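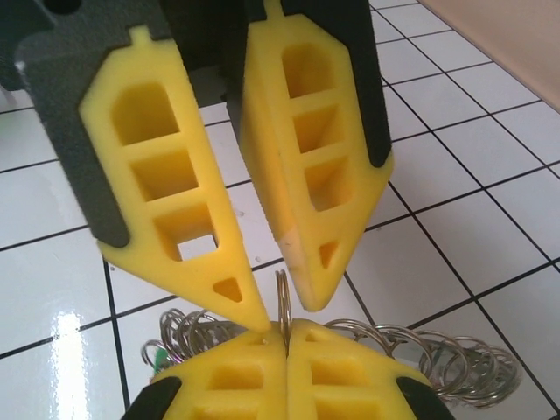

Gelbe Greiferspitzen über weißem Fliesenboden

Über Skurnbridge

Skurnbridge entwickelt und wartet Software für die Bargeldabrechnung in Bankfilialen. Unsere Programme gleichen Kassenbestände, Einzahlungsautomaten und Tresorbuchungen miteinander ab und melden Differenzen noch am selben Tag an die Filialleitung. Zu unseren Kunden gehören vor allem Regionalbanken und Genossenschaftsbanken, dazu einige Dienstleister im Werttransport.

Das Unternehmen hat seinen Sitz in Bunholm und beschäftigt 16 Mitarbeiterinnen und Mitarbeiter. Geschäftsführerin ist Busisiwe Hendricks, die zuvor im Zahlungsverkehr einer Regionalbank gearbeitet hat. Entwicklung, Kundendienst und Schulung sitzen im selben Haus.

Unser Hauptprodukt heißt Zheng und ist derzeit in 294 Filialen im Einsatz. Es läuft auf den Servern der Bank oder in deren Rechenzentrum. Ein Betrieb über öffentliche Cloud-Dienste ist nicht vorgesehen. Neue Versionen erscheinen zweimal im Jahr, jeweils im Februar und im August. Sicherheitsupdates liefern wir außerhalb dieser Termine.

Die Einführung dauert in der Regel 15 Arbeitstage. Darin enthalten sind die Übernahme der Altdaten, ein Parallelbetrieb mit dem bisherigen Verfahren und die Schulung des Kassenpersonals. Auf Wunsch schulen wir auch am Samstag.

Der Kundendienst ist werktags ab 7.30 Uhr telefonisch erreichbar. Anfragen zu Wartungsverträgen richten Sie bitte schriftlich an unser Büro in Bunholm.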